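Robots, Laundry and the Day the Shirts Went Missing
Minddale Science Pages for Young Readers

Folding a shirt is easy for you. You pick it up, shake it, find the sleeves and fold. For a robot it is one of the hardest jobs in the house.

A box keeps its shape when you lift it. A shirt does not. It sags, twists and bunches up, and it almost never lands the same way again. A robot that knows how to pick up a cup can be completely lost in front of a pair of socks.

So robots are taught to handle clothes by being shown. A person does the job many times, holding a gripper in each hand. A gripper is a kind of robot hand with jaws that open and close. A computer saves what the grippers do. One time through the job is called a demonstration, or a demo. A robot may need 1000 demos before it starts to get the idea.

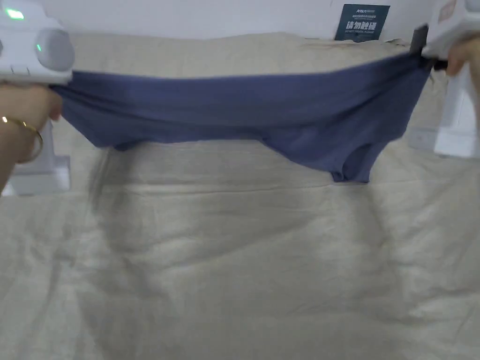

The demos also have to be good ones. If they have mistakes in them, the robot will learn the mistakes. A computer does not know what you meant to show it. It only knows what was saved.

What went wrong at Plekden

Plekden is a workshop in the town of Jendstead. In September the people there were teaching a two-armed robot named Hennessy to fold clothes. They had collected 1256 demos, and the training had finished overnight.

In the morning they laid a T-shirt in front of Hennessy. The left arm went down, closed its jaws on the corner of the shirt and lifted. The right arm went down too, but its jaws closed a little too early. They shut on air. Then both arms rose and made all the folding moves, with the shirt hanging from one side like a flag with no wind.

Hennessy did not stop. It set the shirt down in a heap, backed away, and reported that the job was done.

They tried a towel. The same thing happened. They tried a smaller shirt, and this time the right arm came down so low that it pushed hard on the bed and kept pushing. Indrek Avotiņš, who was running the test, hit the red stop button. Nothing was broken except a plastic cover on the right jaw.

Finding the fault

When a robot does something wrong, there are a few places to look. The motors might be weak. The camera might be dirty. The program might have a mistake in it. Indrek checked the arms first, and they were fine. The camera was clean.

Next he went back to the demos. He played them one after another and watched the number that told the computer how wide each jaw was open. The left number was right every time. The right number was fine in most of the demos. Then, in 202 of them, it was wrong. The number said "closed" while the jaws were still open.

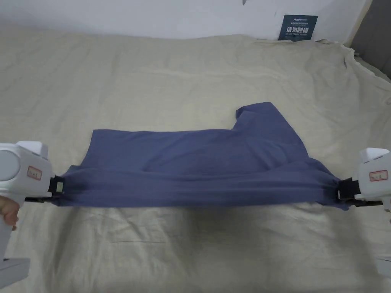

Clothes need both hands to agree. When a shirt is pulled out between two grippers, each one has to hold its own corner, and they have to hold at the same moment. You can see how much depends on it in the slate-blue shirt here: its bottom hem is stretched almost level between the two black jaws, and the rest of the cloth lies behind it on the bed. If one jaw let go, that straight edge would be gone. Now think of a computer that has been told the right jaw closed before it reached the cloth. It would learn to close too soon, and that is what Hennessy had learned.

The cause was small. Inside each gripper is a sensor, a part that measures something. This sensor measures how far the jaws are apart. Before each session it has to be set to zero, the same way you check that a kitchen scale says zero before you put the flour on. This is called calibration (say it like this: kal-uh-BRAY-shun). For two sessions, the right gripper had not been calibrated.
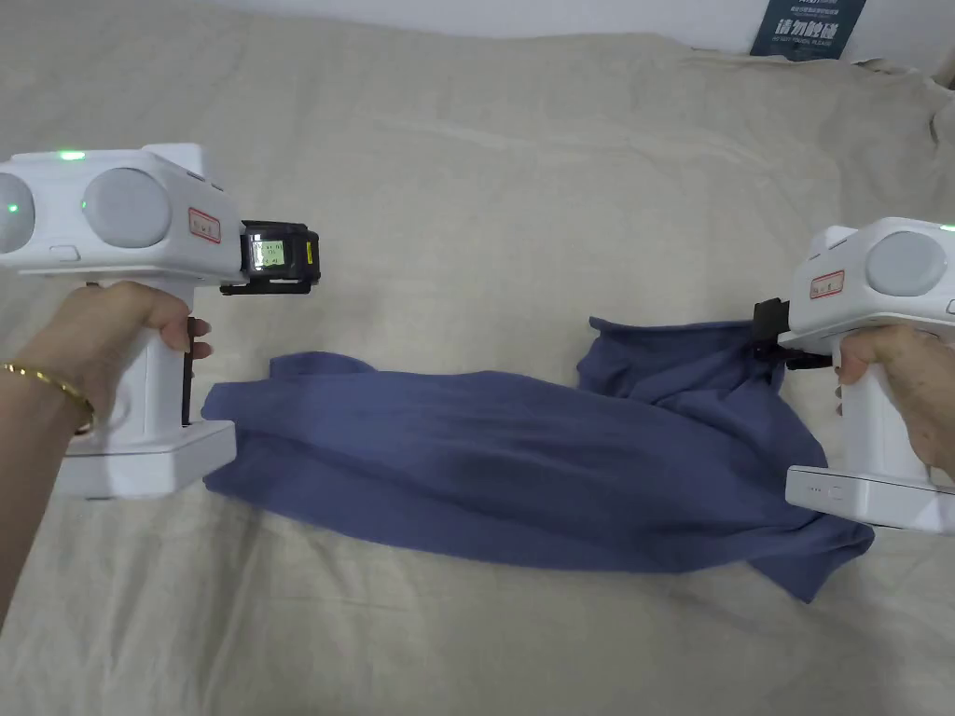

The people giving the demos could not have noticed by looking at the cloth. In their hands the grippers opened and closed just as they should. Only the saved number was wrong, and it was sitting in a file.

Putting it right

Indrek took out the 202 bad demos and trained Hennessy again with the rest. The right arm now closed at the proper time. Its first T-shirt came out crooked, with one sleeve sticking out, but it was folded.

The workshop changed two other things. The computer now refuses to start saving until both grippers have been set to zero. And Hennessy's arms now stop by themselves if they push down too hard. That second change is for safety. A robot arm cannot feel that it is hurting something unless it has been given a way to measure the push.

If you are ever near a robot arm that is switched on, stay behind the line on the floor, even when it is standing still. It may only be waiting for its next move. Ask the person in charge where the stop button is.

Try it with a friend

You need one T-shirt and a table. Stand side by side. One of you may use only a left hand and the other only a right hand. Fold the shirt together without talking.

Now do it again, but the person on the right must pinch their fingers shut before touching the cloth, and may not open them. Watch what happens to the shirt.

Words to know

Gripper: the part of a robot that takes hold of things.
Demo: one time through a job, saved so that a robot can learn from it.
Sensor: a part that measures something, such as distance or push.
Calibration: setting a sensor so that its numbers are right.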